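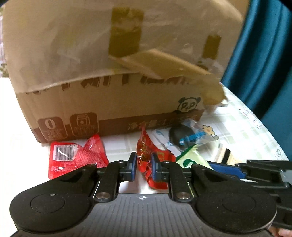 1/ Bus 11 between Stilleck and Roltstead will lose its evening trips after the summer. I read the whole plan yesterday, with a dictionary next to me, and I want to write down what is in it. It is a long document and the important part is on the last pages.

2/ Now the last bus leaves Roltstead at 22.15. In the new timetable it leaves at 18.40. There will be 8 trips a day in each direction, all of them between early morning and that hour.

3/ Stilleck has 4000 inhabitants. We have a school, a doctor for three mornings a week and one food shop, Jansen. For the hospital, the cinema, the evening courses and the train, you must go to Roltstead.

4/ I followed my language course there for two winters. The lesson finished at 21.00 and the bus was always quite full: nurses, students, people from the kitchens. The plan says "low demand after 19.00". I would like to know in which month they have looked.

5/ Deolinda Nogueira works the late shift at the hospital laundry. Her shift ends at 21.30. She has no driving licence. A taxi to Stilleck costs her more than two hours of work - I asked her if I may write this, and she said yes, please write it.

6/ The petition lies on the counter at Jansen, next to the bread. Riet Jansen told me this morning that it has 1074 signatures. You can also sign if you live in Roltstead and use the bus in the other direction.

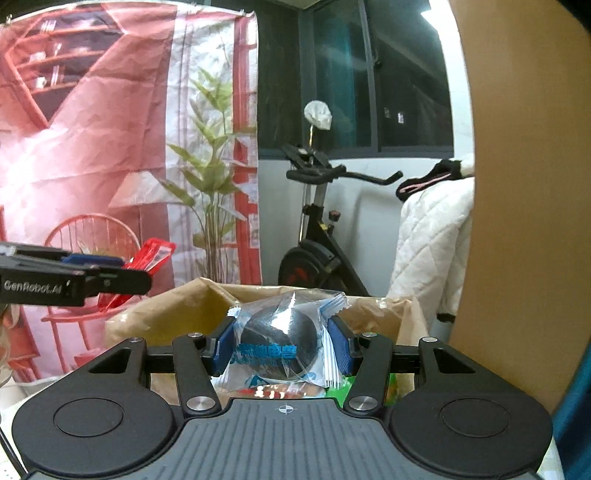 Clear packet, brown paper bag.

7/ Some people ask why we don't all shop in Roltstead on Saturdays by car. Many of us do. But Riet sells flour, lentils, stamps and lamp oil, and she knows when the bus is late. I prefer to spend my money where I can walk.

8/ To be fair to the bus company: they are short of drivers, and this is also in the plan. Gerrit Mertens drove the 11 for many years and he says the evening shift was the hardest one to fill. He would accept one late trip at 21.45 and give up two in the middle of the day. I find this a reasonable idea.

9/ You can send your opinion in writing until 15 August 2026. It must have your name and address, and you must mention "line 11", otherwise they put it with the general complaints. One page is enough.

10/ If writing in this language is difficult for you, Marloes De Bruijn helps with letters in the library, upstairs, in the afternoon. She corrected mine. I had written "the bus is my only hop".

11/ I will post the answer when I receive it. Please tell me if I made a mistake with the times, I copied them by hand from the table on page 31.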